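# Vise Squad: Getting a Simulated Arm to Find and Close On a Machine Vise

Team: Zahira Majimbun, Haziq Sopacua, Tamsin McAlister, Teguh Chong
Project mentor: Arif Sitompul
Robotics Club, spring project report

## Where the idea came from

Our club has a small machine shop next door, and every one of us has spent time setting up a vise before drilling something. Zahira asked at our first meeting if a robot arm could do part of that job, and we got so excited that we threw out the block-stacking project we had already planned (sorry, blocks!).

The full dream was an arm that loads a part, tightens the vise and gets out of the way. We had one semester, so we cut it down to this: move the arm from its rest pose to a spot over the vise, come down with the gripper open, and close on a jaw without pushing the vise across the table.

We did everything in simulation. The club server is called Odisden, and it ran our jobs overnight while we were home asleep, so most mornings started with somebody opening the results on their phone before breakfast.

## Building the room

Haziq built the workshop. We could have used a gray floor and a floating table, but he wanted a place that felt like a shop, and the rest of us were glad he did. It has wood-grain flooring, a blue drawer cabinet, a shelf with round discs on it, a tool poster on the wall and a second arm on a pedestal in the corner. The long table is pink because Haziq tried it once and we voted to keep it.

The background matters for the camera part of the project too. Our vision model, which we named Pelupessy, has to pick out the vise from rendered pictures, and a bare room makes that too easy. With shelves, cabinets and long shadows in view it has to work harder.
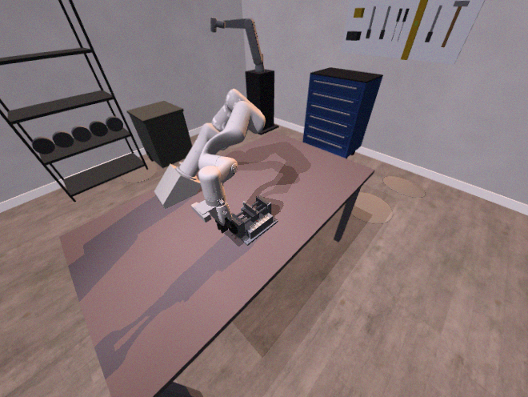 *Figure 1. The gripper down at the vise, near jaw side.*

## How the controller works

There are three stages, and we gave each one its own file so we could work at the same time without stepping on each other.

1. **Look.** Pelupessy takes a rendered view and guesses where the vise is and which way it points.
2. **Approach.** The planner moves the arm to a point above the vise, wrist straight down, fingers open.
3. **Close.** The arm drops and the fingers close until the contact force passes a limit we set.

Tamsin wrote the planner, which we call Dandeck. Her first version took the shortest path every time, and the shortest path sometimes ran an elbow through the table. She added a check on every link (it used to look only at the gripper) and the runs got slower, but the elbow stayed where it belonged.

Teguh worked on the closing stage, and this was the hardest part by far. If the force limit was too low, the fingers stopped early and had no real hold. Too high, and the vise slid. He ended up with a two-step close – quick until first contact, then slow – and we still think it is the best idea in the whole project.

## The hover

Our biggest jump came from something very small. For weeks the arm went straight from travel into the drop in one motion, and any error from the vision step went down with it. Arif watched a few runs with us and asked what would happen if the arm waited.

So we added a hover. The arm stops a short distance over the vise, Pelupessy takes a second look, and the planner fixes the position before the drop. 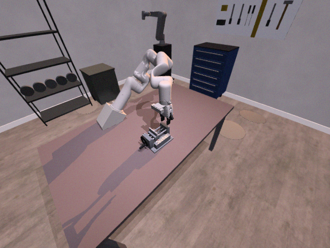
It costs a little time on each run and we would not give it up for anything. The second look happens from a known pose, so the arm blocks the view in the same way each time, and Pelupessy learned to deal with that pretty fast. Zahira also found that it was mixing up the two ends of the vise when the crank handle was in shadow. She made extra training views with the light moved around, and the mix-ups dropped a lot.

## Results

We counted a run as good if the fingers ended up holding a jaw and the vise had not slid.

| Version | Runs | Good runs |
|---|---|---|
| With hover, full test | 1,402 | 1,072 |
| With hover, vise lined up with the table edge | 98 | 98 |

We did not believe the second row at first! Teguh reran it with a new random seed and got the same thing. When the vise is lined up, everything works. Most of the failures in the full test came from vises turned at odd angles, where the wrist ran close to its joint limit and Dandeck gave up. Another 27 runs crashed before the arm moved, and we left those out of the table.

## What we want to do next

- Teach the arm to turn the crank handle. Haziq has already started on this and will not stop talking about it.
- Let Dandeck try a second wrist angle before it gives up.
- Use the corner arm to hand over a part.
- Show the project at the Prasosura student fair in April, with a laptop where visitors can drag the vise around and watch the arm go after it.

The code is in the club folder on Odisden, under `vise`. Start with Tamsin's notes on the planner settings, and ask Teguh before changing the force limit.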